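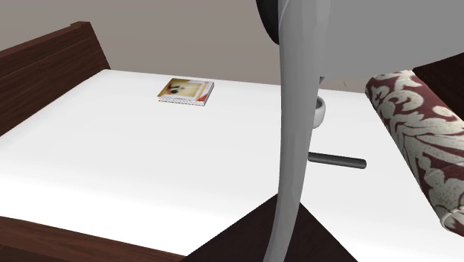
05/08/2026 — Berinico bedroom tasks, house rules for scenes and episodes

Good session! I finally sat down with the rules draft that Shinji Nakajima started in February and went through it line by line with the simulator open next to it. Most of it holds up really well. A few bits needed rewording, and two rules are new. Writing it all up before I forget why I changed what I changed.

Rule 1, start pose. The arm starts clear of everything on the bed, and "clear" now has a number: 6 cm from any link to any object or surface, not only from the gripper tips. The old wording said "gripper clear of objects", and I had been reading that as fingers only (so had the checker script). The elbow can sit very low over a mattress and still pass. Fixed in the text, script still to do.

Rule 2, object spacing. Nothing gets spawned touching anything else unless the task is about contact. The book and the bolster make a lovely pair for this, one flat and thin, one long and round and wanting to roll. I tried the book at a slight angle to the bed and much prefer it to square-on. Square-on placements let a lazy policy get away with one wrist angle forever. New wording: yaw is always randomized, and the seed goes in the episode header.

Rule 3, view check (new!). Before recording, look through the actual camera the policy will get, with the arm in its start pose. If a link passes in front of the target, either move the target or tag the episode "occluded start". Both are fine, we want some of each, but they have to be tagged. I went back through the Lollus batch with this in mind and 11 episodes should have carried the tag and didn't. Shinji had the same suspicion months ago and I owe him a coffee.

Rule 4, bare mattress. Keep it plain for the base set. Cloth comes in as its own variant with its own name, never as a quiet change to the base scene. I know a blanket looks nicer. It also changes the friction, and then the comparison with the Sakai runs is gone.

Rule 5, speed near soft furniture. I wanted to drop this one for sim, since there's no one to hurt in there. Talked myself out of it while writing. If we practice with one limit and deploy with another, the hardware people at Pirkenach inherit our bad habits. So the sim limit equals the hardware limit, full stop, and overriding it needs a line in the log with initials.

Rule 6, failed episodes (new). Keep them. Label the failure with one word from the list and move on. No deleting because it looked silly.

Reran the checker on the existing set of 600 with the rules as they stand, minus the link clearance part. 9 flagged, all on missing seeds. That's so much better than I expected! Seeds can be recovered from the launch logs for most of them, I think.

To do:
— link clearance in the checker, all links, mattress included
— "occluded start" tag added to the Lollus batch
— ask Shinji whether yaw for the bolster should be full range or limited, it gets close to the edge at some angles
— send rules 3 and 6 to Pirkenach for comments before they go in the shared copy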